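Wall and Table Coverings: Your Questions
Vusis Home Coverings, Prerkel
Page last updated December 2024

Ordering and samples

How do I order a sample?
Go to the page for the pattern you like and press the sample button. Each sample is a flat piece the size of a sheet of writing paper, cut from the same roll we sell from. You can have up to two free with your first order. After that there is a small charge, which we take off your bill if you go on to buy the full roll.

How many patterns do you stock?
The Ongart book has more than 700, counting every colour of every design. Not all of them are held in Prerkel. If the page says "to order", the roll comes from the printer and takes longer to reach you.

Why doesn't the colour match what I saw on my screen?
Screens vary a great deal, and blues and greys are the worst for it. Please order a sample before you buy. We sent out 3,815 of them last year and would much sooner send another than take back a cut roll.

Can I buy by the metre?
Table coverings, yes. Wall coverings are sold by the full roll only.

Measuring up

How do I work out how much I need for a wall?
Measure the full width and the full height, and add a hand's width to the height of each strip for trimming. Don't take anything off for windows unless they fill most of the wall. Enter the figures on the roll calculator and it will allow for the pattern repeat.

What is a pattern repeat?
It is the distance from one point in the design to the next place where the same point comes round again. Stripes have none to speak of. Brick and tile patterns have a short one. Large flowers can have a long one, and you will waste more paper lining them up.

Do brick patterns need to be matched at the corners?
Only if you want the courses to run round the room in line. Most people do. Start on the wall you look at most, draw a level line in pencil, and work outwards in both directions. Few corners are truly straight, so carry the strip a finger's width round the corner and begin the next wall with a fresh level line.

How do I measure a table?
Measure the top at its widest and longest points. For a flush finish order to that size and trim with a sharp knife. For an overhang add the same amount to all four sides. Round tables need a square piece cut down.

Choosing patterns

Can I put a pattern on the walls and another one on the table?
Yes, and it is the question we are asked most often after delivery times. It tends to work best if one of the two is pale. A strong wall pattern with straight lines will sit happily with a soft, faded flower print. Two strong patterns of the same scale tend to fight. If you are not sure, put the two samples side by side in the room and look at them in the morning and again with the lights on.

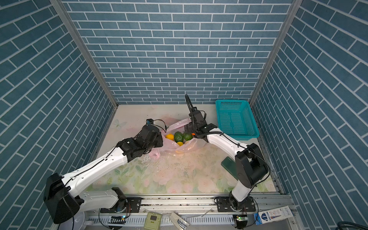
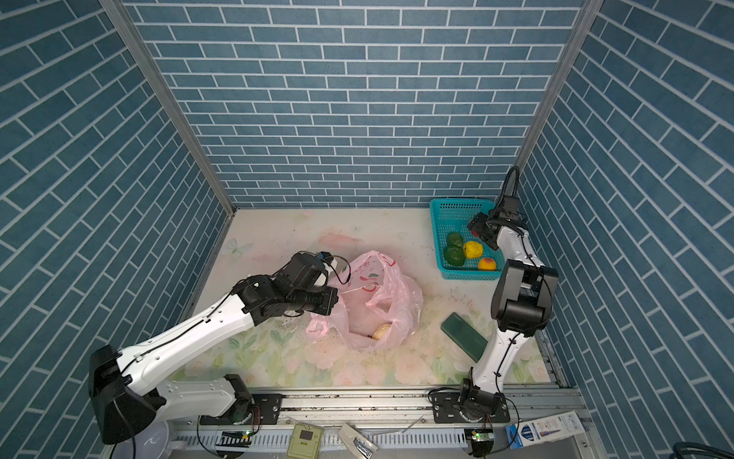
Blue brick pattern on the walls with a pale floral surface below.

Will a dark pattern make a small room feel smaller?
It can, particularly if the ceiling is low. Try it on a single wall first. White lines between bricks or tiles lighten a dark colour a good deal.

Which patterns hide marks best?
Busy ones in middle colours. Plain white and very pale grounds show crumbs and tea the soonest, and plain black shows dust.

Putting it up

Do I need paste?
Paste-the-wall rolls need it. Self-adhesive rolls don't. The label on the outside of the roll says which kind you have. We sell Jovix paste in tubs, and any good ready-mixed paste for heavy paper will do as well.

Can I cover fresh plaster?
Not straight away. New plaster must be fully dry and sealed before anything goes on top of it. Ask your plasterer how long to leave it.

Can I cover old wallpaper?
We advise against it. Old paper may lift when the new one pulls on it, and then both come away.

Is self-adhesive covering suitable for a rented home?
On sound, painted walls it usually peels off without trouble if you warm it gently with a hairdryer and pull slowly. We can't promise this for every paint. Test a small piece behind a door, leave it for a fortnight, and ask your landlord before doing the rest.

Cleaning and care

How do I clean a wall covering?
Vinyl coverings can be wiped with a damp cloth and a drop of washing-up liquid. Plain paper should only be dusted.

How do I clean a table covering?
Brush off dry bits first so that they don't scratch, then wipe with warm soapy water. Don't use bleach or scouring cream. Beetroot, curry and felt pen should be dealt with at once and may leave a mark even so.

Can I put hot dishes on it?
No. Use a mat or a trivet. Heat will mark the surface for good and we can't replace a covering damaged in this way.

My table covering arrived with creases. What should I do?
Lay it flat in a warm room overnight. If the creases are still there, turn it face down on a towel and press lightly with your hands. Please don't iron it.

Returns

Can I return rolls I haven't used?
Yes, if they are still sealed and you let us know within a month of delivery. We can't take back opened rolls or anything cut to length.

What if there is a fault in the print?
Stop after hanging two strips and look at them from across the room. If something is wrong, keep the labels and write to Rungnapa Saithong in customer care with the batch number and your order number. She will arrange a replacement or a refund.

Why does the batch number matter?
Colours can shift slightly between printings. Check that all your rolls carry the same number before you open any of them, and keep one label in case you need more later.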